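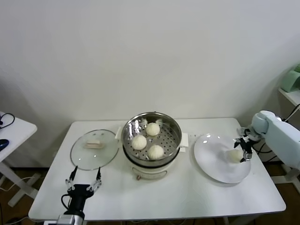
Merle Henare asked at the May review whether a steamer was too easy a subject for a second-year group. The members' reply was that a round object on a round plate leaves very little to hold on to, and the task was kept.

Pronia Steamer Transfer Set
Data card, student release

Summary
The Pronia Steamer Transfer Set is a collection of tabletop manipulation recordings made by the Beklow Robotics Club as its yearly project. The task is the transfer of round food items between a steamer basket and a plate. The set is offered to other student clubs for coursework and for the Pultlow category of the regional competition.

Setup
The work is done at a white table with two robot arms, each fitted with a two-finger gripper. An electric steamer pot with a perforated steel basket stands in the middle. The glass lid lies to the left of the pot and the plate to the right. The layout is kept the same throughout the set.

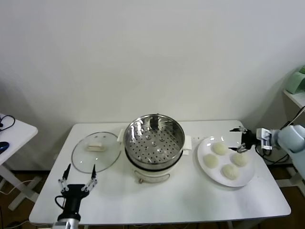 Contents
Recordings are sorted into six folders by task and operator. Each folder holds the recordings, a plain-text log and a list of known faults. Items are labeled by kind in the log -- bun or rice ball -- and users should not assume that a policy trained on one will handle the other.

Labels
Two members labeled every recording independently. Where they disagreed, Prys Voyle made the final decision and entered a note in the log. Attempts in which an item was dropped remain in the set and carry the label "drop."

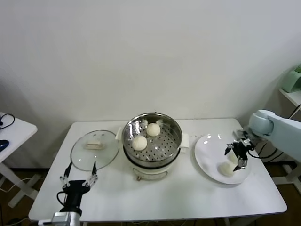 May the set be used for a competition entry?
Clubs may use it for training, provided the entry form names the set and the version.

Known limitations
All recordings share one room, one table and one wall color. Reflections from the steel basket vary during the day, and depth values near the rim should be treated with caution. The Grabner conversion script, supplied in the tools folder, does not correct for this.

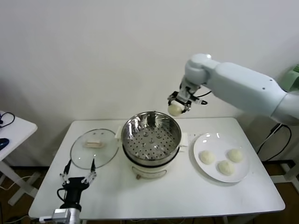

Figure 4. Bun held by the right-hand gripper near the steamer basket; three more on the plate.

Versions and contact
Version 2 replaces the first release and corrects the folder names. Reports of faults should be sent to Prys Voyle through the club office, with the folder name and the recording number. Corrections are published at the end of each term.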